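Call for Participants: Skate Fit and Edge Hold Study, Adult Recreational Hockey

Posted by Studine Ice Performance, Billgate
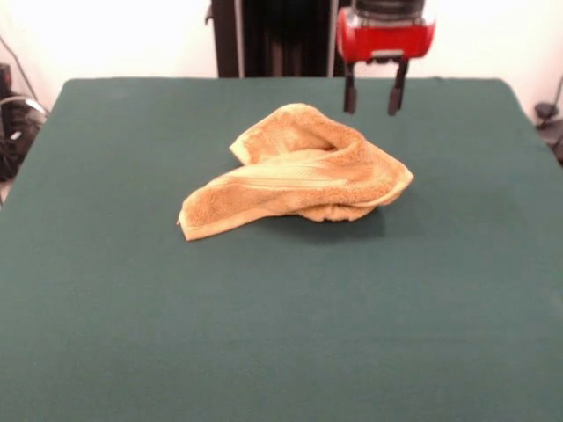 Studine is recruiting adult hockey players for an off-season study of skate fit, blade profile and edge hold. Testing runs at the Voyle rink in Billgate through the summer, with a short follow-up in December once league play is well under way. The study has places for 30 skaters and 2 goaltenders. Goaltenders follow a separate test sheet, available on request.

Background

Most published work on blade profile uses college or professional players, who skate daily and have their steel sharpened before every game. Recreational players skate once or twice a week, often on steel that has not been touched in a month. We want to know how much a change in hollow affects stopping distance and tight turns in this group, and whether players can feel the change when they are not told about it.

A first round last season collected 222 usable runs. The spread between skaters was wider than planned for, mainly in the crossover test, and the protocol has been revised. Skaters now complete a fixed warm-up and two untimed laps of the course before any run is recorded.

Who can take part

Players must be 18 or older and must have played at least one full season in an organized adult league. Any skill division is accepted. Skates must be your own, in use for at least 3 months, with removable steel. Figure skates and rental skates cannot be tested.

You cannot take part if you have had a lower-body injury that kept you off the ice in the past 6 months, or if you use custom orthotics that were changed in that period. Players who had a concussion last season need written clearance from a doctor.

What is involved

Each participant attends four sessions. The first is off the ice and covers foot measurement, boot fit and a short questionnaire on playing history. The other three are on the ice and last an hour each, including changing time. Full equipment is required for all on-ice sessions, including a helmet with cage or visor.

On-ice tests are a straight sprint from the goal line to the far blue line, a two-foot stop on each side, a figure eight around the face-off circles, and a crossover circuit in both directions. Steel is changed between sessions by our technician. You will not be told which hollow you are skating on until the December follow-up is complete. Your own steel is returned after each session in the condition you left it — please do not have it sharpened during the study period.

Timing is done with gates on the Plulleria system. Sprint and turn data are stored under a participant number. Names and contact details are kept in a separate file and deleted when the final report is issued.

Compensation

There is no hourly payment. Participants who complete all four sessions and the follow-up receive a boot fit report, a copy of their own results and one season of free sharpening at the Voyle rink shop. Parking at the rink is free during sessions. Travel costs are not covered.

How to apply

Complete the form at the rink office or request one by email through the Studine contact page. State your position, shooting side, skate size, current hollow if known, and the evenings you are available. Applications close on 21 June 2019. Places are assigned by skill division and position, so early forms have no advantage.

Applicants will hear from us by email whether or not a place is offered. A short reserve list will be kept for players who can attend at two days' notice. Please mark the box on the form if you want to be on it.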